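When the Wrist Lets Go: Notes on a Cable Fault
Speaker notes, Rochelle Ngata, afternoon session
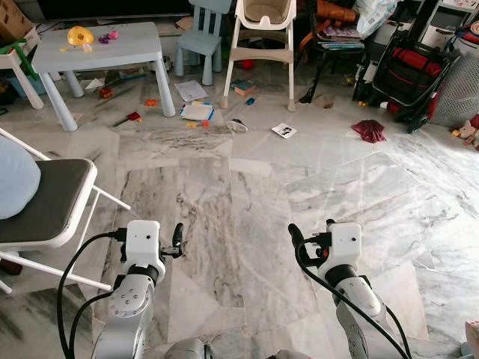
Reading time: 3 minutes

Start without the slide text. Say who I am, say that I ran home trials for the Zadmont tidy-up project, and say this talk covers one fault and what it took to find it.

Setup, keep it short. Two arms, two-finger grippers, one job: pick things up off the floor of a family home and put them where they belong. Small toys, papers, a cloth. Point to the floor in the photo and give people a few seconds with it. Marble tile, furniture with thin legs, a stroller over on the right.

Now point to the cables. They leave the wrist in a loop and hang down past the arm. Ask the room to remember that.

What happened. In May we were on trial 60 at the Clestthorpe house. The left arm had picked up a toy block and was on its way to the bin. At the top of the lift the gripper opened and the block dropped on the tile. The arm carried on to the bin, opened an already open gripper, and logged a successful placement.

Pause there. The drop was a small thing. The log entry was the bigger problem.

No one was hurt. The family was out and our operator was standing well back. The block weighed very little. Our next task list had a ceramic mug on it.

First wrong guess: grip force. We raised it and ran again. Same drop, four trials later.

Second wrong guess: the floor. Someone thought reflections off the tile were confusing the camera about where the object was. We put a rug down and lost most of a day to it. Don't spend long on this, but do admit the rug was my idea.

What we found. The connector at the left wrist was working loose. When the arm reached high and turned inward, the loop pulled tight and the power line dropped out for a moment. On that gripper model, after a power loss the controller restarts and homes itself. Homing means fully open.

So the fingers did what they were told to do on startup. We had read that line in the manual and never thought about it happening with something in the hand.

How we confirmed it. Sárközi, our bench engineer, took the arm back to the shop at Stoselley and ran the same reach 100 times with a meter on the line. It cut out 13 times. With the cable clamped at the forearm it did not cut out once in the same test.

If someone asks why the right arm was fine: its cable was routed with more slack. That was luck. We had no written routing spec.

Fixes, in the order we made them:

Clamp on the forearm, so the connector takes no load.
Gripper holds position on restart and waits for a command.
Any restart during a task stops both arms and calls the operator.
Placement is checked by finger width before release. If the fingers are open when they should be closed, the trial is marked failed.

The last one made us go back through the old logs. We had 199 placements marked good, and nine of those had no object in the hand at release. We corrected the numbers and sent them to everyone who had the first report. Say this plainly and move on.

What is still open. We don't have a good way to tell a slipped object from a restart if the two happen close together. The stop is also abrupt, and if the arm is holding something over a chair or a table it stays there until a person comes over. Fine with an operator present. I would not leave it running alone in a home.

Ask the room: who here has tested a power cut at the wrist with a load in the gripper? Wait for hands.

Leave eight minutes for questions. The clamp drawing is on the handout. Bring the old connector in the bag and pass it around.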